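Ticket: Finger pad kits for hand grippers, order total over the approved line
Queue: Equipment planning
Site: Nativcombe
Related sites: Zotudham, Pandthorpe
Supplier: Boutros
Priority: Normal
Status: Open, waiting on delivery

Opened by: Nativcombe lab
8:50 am

The planning sheet will not let us submit the gripper spares order. It turns red at the total and the Submit button stays gray.

What we are ordering: replacement finger pad kits for the hand grippers. One kit covers both fingers on a left and right pair. We have seven stations and asked for one kit per station. Unit price on the Boutros quote is $159. The line on the sheet was approved at $1040 in February.

What we tried:
- Reloaded the sheet and typed the quantity again. Same result.
- Removed the freight row. Same result.
- Saved a copy and tried to submit from the copy. It says the copy has no budget code.

We need to know if this is a fault in the sheet or if the number is wrong.

Reply from: Equipment planning
9:35 am

The sheet is working. Seven kits at $159 comes to $1113, and the line is $1040, so you are $73 over before freight. The Submit button locks as soon as a line goes over. Please don't submit from a copy. Copies lose the budget code and then we have to match them by hand at the end of the quarter.

Questions before we look at options:
1. Where did the $1040 come from?
2. Do all seven stations need a kit now?
3. Are the pads the only part on this line, or are other gripper spares charged to it too?

Reply from: Nativcombe lab
10:20 am

1. It was set using the old price. The old quote is attached to the February request. The supplier has changed the kit since then and it now includes the screws and the small driver, which used to be a separate item. So part of the increase is something we were already paying for out of the consumables line.

2. Five stations need pads now. Station 6 is not fully set up. Station 7 is used for training new operators and gets light use.

3. Only pads. Cables and marker cubes go on the general line.

One more thing for the planning side. The life figure in the sheet assumes rigid items, the same as the original task list. Since then the list has changed and there is a lot more cloth. Operators work a cloth over and over with both grippers, and they pick up cartons in between. Cloth is harder on the pads than we planned for because the fingers close all the way on almost every grasp and often rub across the desk or mat. I'd like the life figure looked at before anyone uses it for the robot arm budget.

Reply from: Equipment planning
10:55 am

Thanks. On the driver and screws: we can move that share of the cost back to consumables, but only if the supplier will split the line on the quote. We can't split it ourselves. Please ask Boutros.

On pad life: what do you have in the way of records? If there is a log of pad changes we can work from that. If there isn't, we'll have to leave the figure as it is for now and flag it.

Reply from: Nativcombe lab
11:40 am

Asked Boutros to split the quote. They said no, the kit has one part number. They did say they can hold the $159 price if we place a second order within the same quarter, so we don't have to buy all seven at once.

Records: there is a paper sheet at each station where the operator writes the change and initials it. Stations 1 through 4 are complete. Station 5 has a gap. I will type up 1 through 4 and attach them.

Reply from: Equipment planning
1:15 pm

Held price is useful. Then the plan would be:

Order A, now: six kits at $159, total $954. That fits inside $1040 and leaves $86.
Order B, later this quarter: one kit, $159. The $86 does not cover it, so Order B needs $73 added. We can request that as a line adjustment and it doesn't need a new approval.

Five kits go on stations 1 through 5. The sixth is your shelf spare until station 6 is ready.

Please also check with Zotudham before you order. They use the same grippers and may have kits they aren't using. Pandthorpe has a different finger shape, so their stock will not fit.

Reply from: Nativcombe lab
2:05 pm

Zotudham has no spare kits. They are waiting on pads too and asked if we could put their order on ours to save on freight. I told them to open their own ticket and reference this one.

Pandthorpe confirmed different fingers. Their pads are wider and the screw holes are further apart.

I also checked freight. It is a flat charge on each shipment and it goes to the site shipping account, so it shouldn't count against this line. The sheet was adding it in anyway. I think that row is set up wrong even if it wasn't what blocked us this morning.

Reply from: Equipment planning
2:30 pm

Correct, the freight row should point to the shipping account. Fixed in the master sheet. Please reload yours.

We would keep the Zotudham order separate. When two sites share one shipment the receiving count goes wrong nearly every time and then both sites hold the invoice.

Reply from: Nativcombe lab
2:50 pm

Reloaded. Entered six kits. The line is green and Submit works. Submitted as Order A. Boutros gives the lead time as 11 days.

Pad change records for stations 1 through 4 are attached as a spreadsheet. I left station 5 out.

Reply from: Equipment planning
3:25 pm

Order A received and approved. Order B is on hold in the queue with the line adjustment request.

Went through the pad records. Stations 1 and 2 match the plan. Stations 3 and 4 are going through pads faster, and from the task column those are the stations that moved to cloth. Station 4 is the worst of the two. We are not going to change the life figure from four stations, but we have put a note on it so that nobody copies it into the arm request without asking.

For that request, we need the following from you by the end of the month:
- Which tasks will be run on the arms first.
- If the arm fingers will take the same pad kit as the hand grippers, or need their own part number.
- Desk or bench size at each planned location, and how far it is from the window and from the nearest outlet.
- What has to be on the desk during a run. Include mats, trays, phones and whatever else takes up room.
- How the cables will be routed. The last arm request had no cable items at all and we had to reopen it.

Reply from: Nativcombe lab
4:10 pm

Answers so far.

Tasks: cloth handling and picking up cartons. Those are the two with the most recorded hours on the hand grippers, so they make sense as the first two on the arms. Pouring tasks would come later, if at all.

Pads: same kit. Boutros says the arm version of the gripper uses the same fingers. I have asked for that in writing.

Desk size: the desks at Nativcombe have a wavy front and back, so the usable depth depends on where you measure. I'll measure at the narrowest point and use that. An arm base with a clamp needs a straight edge and I'm not sure we have one. It may be cheaper to buy a plain bench for each arm than to make an adapter plate. Please leave a row open for benches.

Window: all of the planned locations are next to windows. We should price blinds or a diffuser for each. Glare on the markers has been a problem at station 2 in the late afternoon.

Cables: each hand gripper has its own and they run back over the desk toward the operator. With arms they would have to go out the other way. The desks have cable holes but I don't know if the plugs will fit through without taking the ends off. I'll test one and report back. Please also leave a row for power strips with longer cords. At the moment the strips sit on the floor and a chair can roll over the cord.

Planning asked for pictures of the work to go with the task list, so three are attached to this reply.

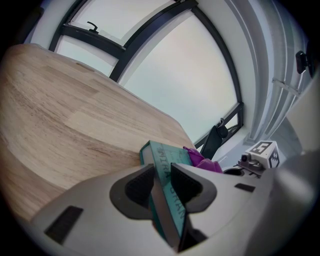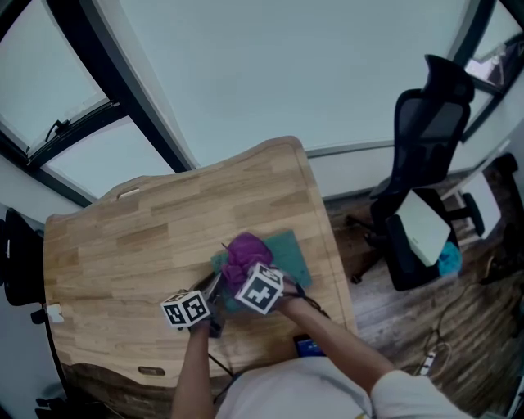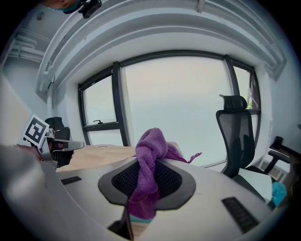

Hand grippers in use at Nativcombe. First picture: carton held in the gripper. Second and third: purple cloth.

Reply from: Equipment planning
4:35 pm

Attachments received and copied to the arm request. Rows added for benches, blinds and power strips, all at zero until you send prices. Send the narrowest desk depth for every location even if they look the same.

Leaving this ticket open until Order A is counted in. When the kits arrive, please check that each one has the driver in it. If a driver is missing, note it here and don't sign the receiving slip.

Next action: Nativcombe lab, receive and count Order A
Next action: Equipment planning, line adjustment of $73 for Order B
Linked: Arm request, Nativcombe; Pad kits, Zotudham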